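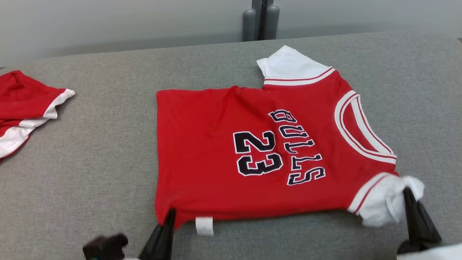

A red jersey laid out on a gray felt tabletop.

Recipes Should Go Back to Weight

18 October 2019

I have baked from other people's recipes for most of my adult life, and I have taught a home baking class in Nerndale for the last six years. Every fall the same thing happens. A student brings in a cake that came out dry, or a tray of cookies that never spread, and asks what she did wrong. Usually she did nothing wrong. She measured two cups of flour the way she was taught to measure two cups of flour, and the person who wrote the recipe was taught a different way.

A cup is a space, and what goes into the space depends on whose hand is filling it. If you dip the cup into the bag and level it, you pack the flour down. If you spoon it in, you get less. If you sift first, less again. A recipe that says only "2 cups flour" leaves you to guess which of these the writer did in her own kitchen. In a stew this would not matter. In a sponge it matters a great deal.

I think published recipes in this country should give weights first, in grams, and put the cups in parentheses for people who want them. I would apply this to newspapers, church cookbooks, the backs of bags and every food site that expects to be taken seriously.

The usual objection is that Americans do not own scales. That was a fair point when I started. My first one was a spring model that stuck in damp weather, and it cost more than my mixer bowl. The one on my counter now is a flat Bistix that runs on a coin battery. It was cheap, and I have had no trouble with it apart from the display, which goes to sleep too fast. Most of my students already had a scale in a drawer somewhere. They had bought it for coffee or for mailing packages, and had never been given a recipe that asked for it.

The second objection is that weighing is fussy and takes the pleasure out. I hear this mainly from people who have not tried it. You put the bowl on the scale, press the button to zero it, and pour in flour until it says 400. Press the button again and pour in sugar. There are no cups to wash, and you do not have to scrape honey out of a measure with your finger. When I switched my own Tuneck loaf over to grams - that is what my family calls our plain raisin bread, and I do not know where the name came from - I was done before the oven was hot.

The third objection is a better one, and I want to be fair to it. Iraís Escobedo and I have taught side by side for years and she does not agree with me. Her view is that a baker has to learn how a dough should feel, and that a number on a screen lets you stop paying attention. She learned to make her grandmother's rolls from a coffee mug with no handle. The rolls are very good. She can tell by pressing the dough whether it wants another spoonful of flour, and she is right that no scale will tell you that.

But she learned it by standing next to her grandmother. Someone reading a recipe on a phone is alone in the kitchen and does not have the mug. The weight gets that person close enough that the feel of the dough means something. If you start a long way off, all you learn is what bad dough feels like. Iraís still teaches the rolls by mug, and I still hand out the sheet with the grams on it afterward. We have left it there.

I should say where I would not bother. A pinch of salt is a pinch of salt. Teaspoons of baking powder and vanilla are fine, as many home scales cannot read amounts that small with any accuracy. Eggs can be counted. I am also not asking anyone to rewrite old family cards. Copy the card as it is, then make the thing once with the bowl on a scale and write the weights in pencil on the back.

Bakeries settled this long ago. I worked mornings at Tapia before my children were born, and I never saw a measuring cup in the back room. The dough sheet said 550 for a small batch of sweet dough and it meant 550 grams of flour, whoever was on shift.

The November class is holiday cookies. I have put grams on all the handouts this time and left the cups off two of them. There are spare scales in the cabinet by the sink for anyone who forgets to bring one.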